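We use cookies to remember your reading level. OK / Change settings

Why Did the Robot Arm Stop?
A true story about a fault, for readers who like machines
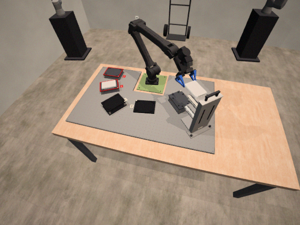

Samah Younis asked whether a robot can get hurt when it bumps into something. A robot doesn't feel pain, so it can't get hurt the way you can. But parts of it can bend, crack or wear out, and it can hurt a person who is standing too close. That is why people who work with robot arms take every bump seriously, even a small one.

This story is about a bump at the Salley workshop in June. A team there was teaching an arm to pick up a flat tray and move it to a new spot. Before trying a new job on the real arm, the team tries it on a computer. A computer copy of a robot and its table is called a simulation. In a simulation, the arm can crash all day and nothing breaks.

On the computer, the job went well. The fingers opened, came down over the tray, closed and lifted. The team ran it 42 times and had no trouble. Then they loaded the same steps into the real arm.

What went wrong

The first 12 tries with the real arm were fine. On try number 13 the fingers came down too low. They pushed on the tray, and the tray pushed back. There was a loud click, and the arm stopped moving.

The click was the brakes. A robot arm has joints, like your shoulder, elbow and wrist. Inside each joint of this arm is a motor, and each motor has a brake. The arm keeps checking how hard its motors are working. If a motor suddenly has to push much harder than it should, the arm decides that it has hit something. It turns off the motors and puts on the brakes. This is called a protective stop.

Sérgio Carvalho was at the controls. He pressed the big red emergency button too, even though the arm had already stopped. At Salley that is the rule. The button makes sure the arm stays stopped until a person chooses to start it again.

Finding the cause

At first Sérgio thought the fingers were loose. He checked the screws, and they were tight. Next he and Giang Ông looked at the program. It was the same one they had used before lunch.

Then Giang measured the table setup. The rack that held the tray was 2 millimeters higher than it was on the computer. Someone had taken it off to clean it, and a thin washer had ended up underneath when it went back on. A washer is a small flat ring that goes with a bolt.

Two millimeters is thinner than most pencils, but the arm had no camera and could not see the change. It went to the place it was told to go. The tray was in the way.

How they fixed it

They took out the washer and put the rack back down flat. They checked the fingers for cracks and found none. They also changed the program so that the arm moves slowly for the last part of the trip down. A slow bump does much less harm than a fast one.

There is a new step on the checklist as well. Any time a part of the setup has been moved, someone must measure it before the arm is turned on.

Staying safe around robot arms

Never reach toward a robot arm, even if it is standing still. It may only be waiting for its next step — and it can start again without a sound. Stay behind the line or fence, and ask a grown-up where the emergency button is. If you see something wrong, say "Stop!" in a loud voice.

Words to know

Gripper: the part at the end of the arm that grabs things.
Joint: a place where the arm bends or turns.
Protective stop: when a robot stops itself after it senses a problem.
Simulation: a copy of something real, made on a computer.

Written by Sofia Magalhães

More to read
How Does an Elevator Know Where to Stop?
What Is Inside a Motor?
The Day the Derner Bridge Got Stuck
Why Do Machines Need Oil?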